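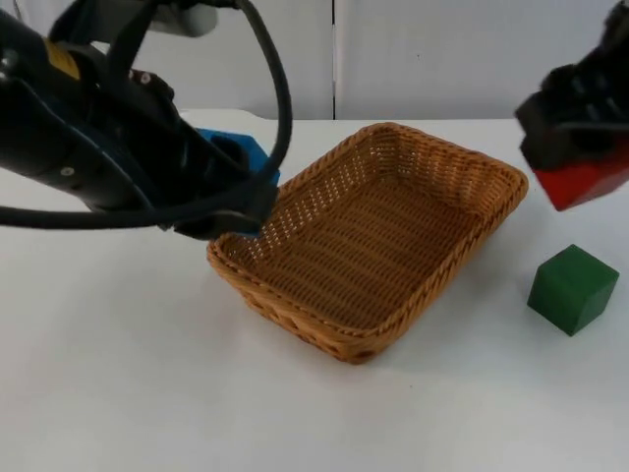

The Farnaswood branch library is dropping its Sunday hours starting in August. A few notes from last night's meeting.

1/ The county says Sunday staffing at Farnaswood costs around $3000 a month. Most of that is overtime, plus a guard contract with Dvorak that has a four-hour minimum per shift.

2/ Door counts: 190 visits on an average Sunday, 875 for a full week. So more than a fifth of the traffic comes on one day, and that day is only open from 1 to 5.

3/ The Warine branch stays open on Sundays. From Farnaswood it's 30 minutes by bus, when the bus runs. The Sunday schedule has one per hour and the last one back leaves at 4:40.

4/ A man from the Bumetti Street apartments asked if they could close Tuesday mornings instead. The branch manager said Tuesday is when deliveries come in, so staff would be there anyway. Fair point, but then it wouldn't save much to open the doors either – or cost much.

5/ Holds and book returns aren't changing. The outside drop stays open all week. Study rooms booked for Sundays in August will be canceled by email, so check your spam folder.

6/ Written comments go to the front desk or the county website through the end of the month. The form is two pages and you can skip the second one.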